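We use cookies to remember your settings and count visits. By staying on this page you accept our cookie policy. Accept | Manage choices

From the Fernwood bench: what the arm is doing to our day

23rd June

A bunch of you wrote in after the last issue wanting to know how things are going with the new cell at Fernwood, and whether those of us on small assembly still have anything to do. We do! I still go home with sore thumbs, just a bit less sore.

Quick catch-up for anyone who skipped it. Fernwood is where we put together the keypads that go out to Hurnia, 525 of them in a normal week, and until this spring every one got picked up, turned over, seated and set down by hand. I've been on that line for 12 years and I can do it while talking about pretty much anything (and I do, ask the people next to me). The arm now takes the moving part. We keep the fitting, the checking and anything fiddly.

What I didn't expect was how much of the change would be about where you stand. I used to be planted in one spot for most of a shift. Now I walk between two tables, load trays, look over what comes back, and write up the rejects. My knees like it. My step counter is very impressed with me. One of my coworkers hates it, though, and she has a point — when you sit in one place you can get into a rhythm, and the arm breaks it up every time it wants a tray.

The other thing is the simulator. The folks from Politis built our table on the computer so we can try a layout before anybody drags furniture around. I thought that would be for the engineers only, but they sat nine of us down with it and asked where we'd want the trays. So we told them! The second tray used to be square to the mat, and we asked for it at an angle so it's easier to reach from the front. It got changed in there the same afternoon. Nobody has ever moved a real table for me that fast.

Gripes, so far: the training slot is 60 minutes and it needs to be double that. The shift board still lists jobs by their old names. And we haven't heard a clear word about pay grades for people who've learned to run the cell. I've asked, and I'm told there will be something in July. I'll print whatever I get.

If you're over at Fistham and yours is coming next, send me your questions and I'll take them to the layout meeting. Come try the simulator too, if you can get the time off the line. It's kind of fun, and they do write down what you say.

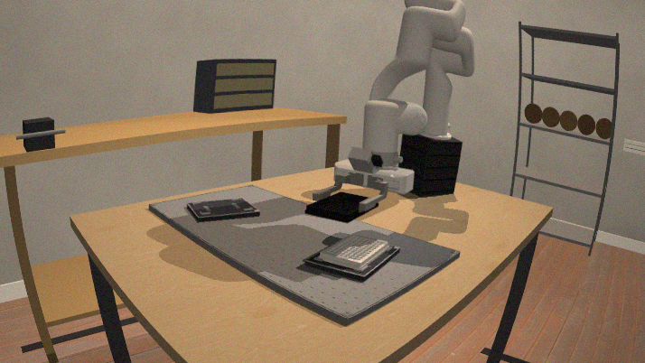 The Fernwood table in the simulator, with the second tray set at an angle.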